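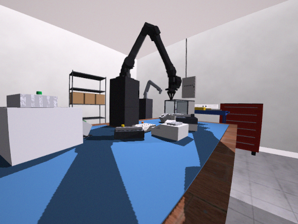
Do you need a real robot to learn how to run one?

You can get a very long way without one, provided you have a decent simulator, a computer that doesn't overheat and some people to argue with while you wait for things to load.

The robotics club at Kirkeck meets on Friday evenings in what used to be the typing room, up two flights of stairs and past a radiator that has been painted so many times it has lost its corners. I went along in November, in the sort of rain that gets in at the cuffs, and by the time I had hung my coat up someone had already put a mug of tea in my hand and asked whether I knew anything about wrists. I said I had a pair. This was apparently enough to be going on with, and I was given a chair next to the second monitor.

The club is preparing for the Balteo, a competition for school and college teams which is run in two halves. In the first half, everything happens in software. Each team is given the same virtual workshop, with the same arm and the same long bench, and writes the program that makes the arm go about its business. The second half takes place at Illstead, on a real arm, and only the teams whose programs have behaved themselves in the first half are invited. Kirkeck has entered before and has yet to see Illstead. I heard a good deal about Illstead over the evening, mostly about the canteen, which has reached them by rumour.

Embla Eklund has run the club since she came to the college to teach maths. She is a patient person with a loud laugh, and she has a habit of putting her hand flat on the desk when she wants the room to slow down. I asked her how she chose who does what and she looked a bit puzzled by the question. They sit where they like, she told me, and after a few weeks you find that the ones who enjoy drawing have taken over the paths, the ones who enjoy being right are reading the rules, and there is always one who simply wants to watch the arm go up and down, and that one usually spots the mistake first.

The virtual workshop is a rather likeable place once you have spent an hour in it. There is the big black arm on its tall pedestal, looking over the far end of the bench like a heron at a pond, and a smaller grey one keeping it company behind. The bench has a bright blue mat on it and a wooden edge. There are cardboard boxes on the shelves at the back and a dark red tool cabinet over on the right, and the students speak of all this as if it were a room down the corridor. "Mind the glass," somebody would say, meaning the see-through enclosure under the gripper, and somebody else would say they were minding it, and then they would both lean in towards the screen as though leaning might help. I caught myself doing it too.

What they were minding it for was the approach. I had imagined, as I suppose most people do, that the clever part of working a robot arm would be the picking up. The picking up does get its share of grief, but Kirkeck's evening went almost entirely on getting the gripper from one place to another without passing through something solid on the way. You and I would lift a hand over the edge of a fish tank without giving it a thought. The arm has to be told where its elbow is going to be, and its forearm, and all the rest of it, and a path which looks lovely from the front can look dreadful when you swing the view round to the side.

The club's answer is a small program they call the Ó Briain, after the former student who wrote the first version of it and left it behind when he went off to university. It takes a planned movement, chops it into 200 little steps and checks every one of them for a collision. If it finds one it prints the number of the step and a rude word. Embla has asked several times for the rude word to be changed, and each new generation has changed it to a slightly different rude word, so that it now reads like something a bishop might say on stubbing his toe.

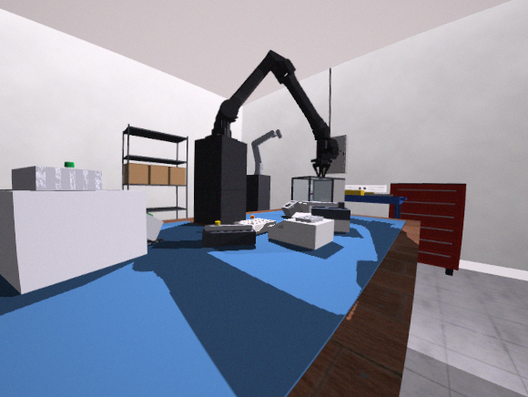
There was some debate about whether 200 steps is enough. A tall boy in a cricket jumper thought they should go up to 2,000 and have done with it, and he made his case very well, with a diagram. The girl beside him pointed out that the check would then take longer than the tea break, and that if the arm could hit something and come out the other side between one step and the next, they were moving far too fast to begin with. This seemed to me a knockout blow, but he rallied, and they went at it in the friendliest way until Embla's hand came down flat on the desk. They agreed to keep the smaller number for trying things out and use the larger one overnight, when the computers have the room to themselves.

I liked how ordinary it all was. I have been to a few events of this sort where there is a good deal of music and somebody in a branded fleece telling the young people that they are the future, and I always come away needing a lie down. At Kirkeck they had a packet of ginger biscuits and a whiteboard with most of last week still on it. One pair spent the best part of an hour on the tilt of the gripper. Another had found that two of them had been measuring heights from the floor and from the bench top respectively, each in perfect good faith, and they were going back through the file line by line with a ruler held against the screen so as not to lose their place.

Embla learned on a real machine herself, an elderly one with a temper, and I wondered whether she felt her students were missing something. She took a while over this. There are things a simulator is too polite to teach you, she thought: cables that snag, a motor that is stiff first thing in the morning, the way your stomach drops when something heavy moves a bit quicker than you expected. She worries about that, and has been writing round to local firms to see whether any of them would let the club come and stand behind a safety fence for an afternoon. On the other hand, she said, a beginner in a simulator will try a daft idea straight away, and she would sooner have a room full of daft ideas to sort through than a room full of people waiting for permission.

The newest member, who had joined at half term and had hardly spoken, was given the mouse towards the end. She asked if she could look at the path from above, which it seems none of them had done that evening, and turned the view until we were peering down past the shoulder of the arm at the bench. There was a silence, and then quite a lot of people said "oh" together. The elbow was swinging out much wider than it had any need to. She offered to hand the mouse back and was told very firmly to keep it.

They were still at it at half past eight when the lights in the corridor went off, as they do, and someone was sent out to wave their arms at the sensor. Entries for the first half close before Christmas. I have asked Embla to let me know about the canteen.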